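Home | Archive | Threads | Search | Log in

[gripper-users] Re: Dromura soft goods kit, anybody kept theirs?

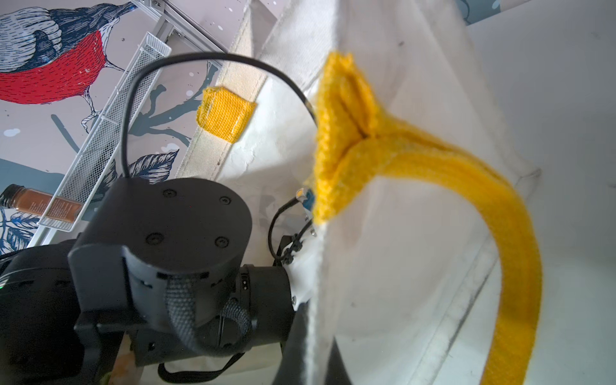

Ok so, quick answer before I have to run, longer one maybe Monday.

We've had the Dromura kit since July. Kept it. Mostly happy, some grumbling below.

Zoltán Deák wrote:
> Thinking about the Dromura kit for bag and textile handling. The
> sales page says good for 1000 grasps between finger pad changes,
> which sounds like a lot for canvas. Does it hold up? And is the
> wrist cable as bad as people say? We run the Wisia fingers now and
> they're fine on boxes, hopeless on anything that folds.
>
> Also does support answer email.
>
> Zoltán

Pads: no, not 1000. Not on canvas anyway. First set started slipping at 155, and I was being gentle. Second set went longer, over 4 weeks of light use, but I stopped logging so don't quote me. On smooth cotton I'd beleive their number. Heavy tote canvas is just rough on them.

Grasping: best part of the kit by a mile. Top rim of a tote bag, pinch it right next to where the handle is stitched on. More to hold there and the cloth doesn't roll away from you. Middle of the rim is a coin toss. Stay off the strap itself, if it's folded over the fingers close on the fold and you get a nice strong grip on nothing useful.

Cable: yeah. Big loop over the top of the housing and down to the fingers. Looks silly, works, but it WILL find anything sticking out. We work close to a wire rack, so I had to redo the approach angles to keep the loop clear. Half a day gone. Don't zip tie it down tight, the wrist needs the slack. Ask me how I know.

Setup: manual is thin. The force setting ships way too high for cloth, turn it down before anything else. There's a Boros profile in the download folder that is close enough to start from, even if you don't have a Boros arm.

Support: two replies out of three emails. Both useful. Third one was about pad pricing, draw your own conlusions.

Would I buy again, yes if bags are most of your work. If it's one job in ten keep the Wisia set and see if you can get a loaner. Gomosard used to lend them out for a deposit, not sure they still do, call don't email.

Gotta go, will send my force numbers if I find the notebook.

D.

3 replies | 2 shares

Recent in this list
Wisia fingers, worn screw threads
Force settings for knitwear?
Gomosard loaner program, still running?
FS: spare wrist cables, unused
Boros profile won't load after update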